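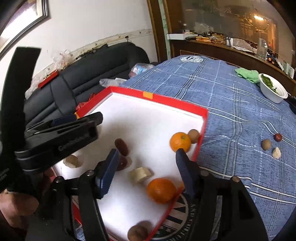
Häufige Fragen zur Nothilfe in Wusmont

Stand: 3. Februar 2026

Wie ist die Lage in der Region?
Seit dem Zusammenbruch der Küstenstraße kommen Lebensmittel nur noch über den Pass nach Wusmont. In den oberen Gemeinden haben die Märkte an den meisten Tagen geschlossen. Mehl und Speiseöl sind knapp, die Preise schwanken stark. Das Krankenhaus in Paredes arbeitet, nimmt aber nur Notfälle auf.

Was verteilt Lovance?
Familienpakete mit Reis, Linsen, Öl, Salz und Trockenfrüchten, dazu Seife und Tabletten zur Wasseraufbereitung. Ein Paket ist für 2 Wochen berechnet. Säuglingsnahrung geben wir nur über die Gesundheitsposten aus.

Wie viele Haushalte werden erreicht?
Zurzeit sind 1.031 Haushalte in 38 Ortschaften registriert. Rund 800 davon wurden bereits beliefert. Die übrigen liegen fast alle oberhalb der gesperrten Brücke - dorthin gehen die Pakete mit Maultieren.

Wer entscheidet, wer ein Paket bekommt?
Die Listen werden in den Ortschaften erstellt und von unserem Team unter Leitung von Snežana Todorova geprüft. Vorrang haben Haushalte mit kleinen Kindern, Schwangere, Kranke und Menschen, die ihr Haus verlassen mussten. Parteizugehörigkeit und Herkunft spielen keine Rolle. Wer sich übergangen fühlt, kann an jeder Ausgabestelle schriftlich Beschwerde einlegen.

Werden die Transporte bewaffnet begleitet?
Nein. Die Durchfahrt wird vor jedem Transport mit allen Seiten abgesprochen. Gibt es keine Zusage, fährt der Konvoi nicht. Im Januar mussten deshalb zwei Fahrten verschoben werden.

Zahlen Sie Wegegeld an den Straßensperren?
Nein. Versuche, Geld oder Ware zu fordern, werden dokumentiert und gemeldet.

Kann ich Sachspenden schicken?
Bitte nicht. Kleidung und Lebensmittel aus dem Ausland hängen oft wochenlang beim Zoll fest. Wir kaufen beim Großhändler Gakorex in der Nachbarprovinz ein.

Kann ich Angehörige über Lovance suchen lassen?
Wir führen keinen eigenen Suchdienst. Anfragen leiten wir mit Ihrem Einverständnis an die zuständigen Stellen weiter.

Wie geht es im März weiter?
Ist die Brücke bis dahin wieder befahrbar, stellen wir in den unteren Gemeinden auf Bargeldhilfe um. In den oberen bleibt es vorerst bei Paketen.

An wen wende ich mich?
Presse: Thaddäus Lehner
Spenden und Bescheinigungen: Rianne Prins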